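Home / Collections / Kitchen and Table / Photo Gallery

The Everyday Toaster: Four Views

The Torvik Museum of Household Design holds 177 small kitchen appliances in its permanent collection. Almost 70 of them are toasters, most of which came to the museum with the Ornier bequest. This gallery accompanies the display "Breakfast at Home," on view in the Fusomley Wing through June, and is concerned with the plainest member of the family -- the white two-slot toaster found on kitchen counters in every part of the country.

Visitors often ask why so common an object should be shown at all. The museum takes the view that common objects are the ones most easily lost. They are used daily, replaced without ceremony, and seldom photographed with any care.
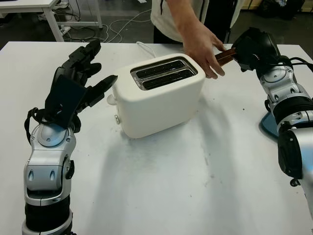
Photography: Mirell Studio for the Torvik Museum. All rights reserved.

Two parallel slots with a chrome-colored rim, and a small white lever at the side. The rounded, boxy body belongs to a long line of designs in which the working parts are kept out of sight and the corners are softened. Earlier models in the collection have exposed wire and hinged doors, and the bread had to be turned by hand.

The slot itself set the terms for much that followed. Once bread could be stood on its edge and lowered between two heated faces, both sides could be browned together, and the household no longer had to stand guard over it. Bakers, for their part, came to think more carefully about the thickness of a slice.

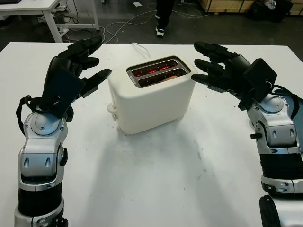 Electric toasters depend on resistance wire, which glows when current passes through it. The color of the glow is familiar to anyone who has waited over a toaster in the morning. It is also the part of the subject that younger visitors remember best, and the education department has prepared a short worksheet on heat and light for school groups. Copies are available at the Fusomley Wing desk.

Bread being toasted, with the elements lit. A slice set low in the slot shows only its upper edge, and many people still judge the moment by smell.
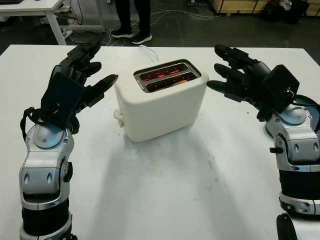
Mizanur Kanagaratnam
Curator of Domestic Appliances

The lever is a modest fitting and deserves more attention than it receives. It lowers the bread into the slot, and its position tells the user at a glance whether a slice is up or down. On several of the Ornier pieces the lever is worn smooth, and the curatorial staff has chosen to leave this wear untreated.

White finishes present a difficulty in conservation. They discolor with heat and with strong cleaning products, and the change is rarely even. Staff members clean the display pieces with a soft, barely damp cloth and keep them away from direct sun.

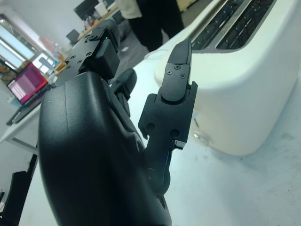

Grilles inside the slots hold the slice upright and away from the fine heating wires. Crumbs gather beneath them, and donors are asked not to shake or brush out an appliance before offering it to the museum -- the staff would prefer to do this work in the conservation room.

Posted 19/11/2005 in Kitchen and Table, Small Appliances
2 comments | 2 shares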